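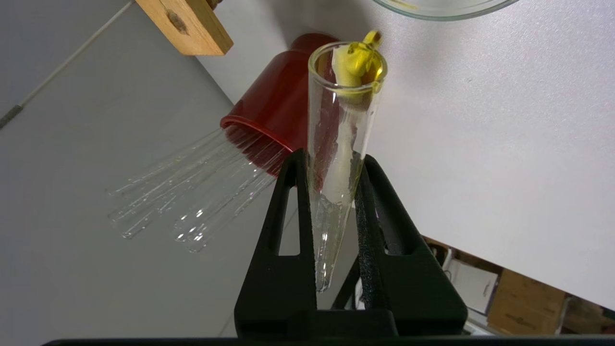
From: list member, Plisport
To: Claeys Street Allotments list
Date: 27 May 2021
Subject: Re: Rain barrels and the hose rule

> Does anyone know if the hose rule is changing again this summer? I came
> down last night and there was a new sign on the Kundeck gate saying
> watering cans only. I have plot 25, at the far end from the tap, and I
> can't carry that many cans with my back the way it is. Also, are we
> allowed to put in our own rain barrels now? I asked last year and got
> two different answers.

The sign on the Kundeck gate is an old one. It was put up during the dry spell the summer before last and somebody must have hung it back up when the gate was painted. I took it down this morning and left it in the shed behind the wheelbarrows.

The rule for this year is the same as last year. Hoses are fine before 9 in the morning and after 6 in the evening. In between it's cans only. You can't leave a hose running on the ground while you go and do something else, and please coil it up when you finish. Two people have tripped over the one by the compost bays already.

If the city puts restrictions on in August we will have to follow those, and I will post to the list the same day I hear.

On rain barrels: yes, you can have your own. The two answers you got were probably because the lease changed in the middle of the season. The old lease said no standing water of any kind. The new one allows barrels up to 100 gallons per plot if they have a lid or a screen. It doesn't matter if that is one big barrel or two small ones. They have to stand inside your own plot line and not on the path.

A few things I learned from putting mine in:

Set it on blocks. Mine was flat on the ground the first year and I couldn't get a can under the spigot. Two layers of cinder block is enough.

Use fine mesh under the lid. Window screen works. The mesh that came with mine had holes big enough for mosquitoes and I had larvae in it within a couple of weeks.

Drain it before the first hard frost and leave the spigot open. I lost a spigot that way and the replacement cost more than I expected.

You need something to catch the rain, obviously. If you don't have a shed roof, a sheet of corrugated plastic on a tilt with a piece of gutter at the low end will do it. Mine is 4 feet wide and fills the barrel after a couple of good storms.

Jurnilico on the county road had used food-grade barrels last time I was there. They were stacked outside by the loading door. Ask what was in them first. Mine had held pickles and it smelled of vinegar for most of the spring, but the beans didn't seem to mind. Stay away from any that held soap or cleaner.

For plot 25 in particular, there is a second tap behind the tool shed that hardly gets used. It is stiff but it works, and it's a much shorter walk for you than the main one. The shed padlock is 867 if you want to borrow one of the bigger cans. Please keep the number on this list.

The plot next to mine is also looking for someone to split a load of mulch. Reply here if you want half.

Plot 11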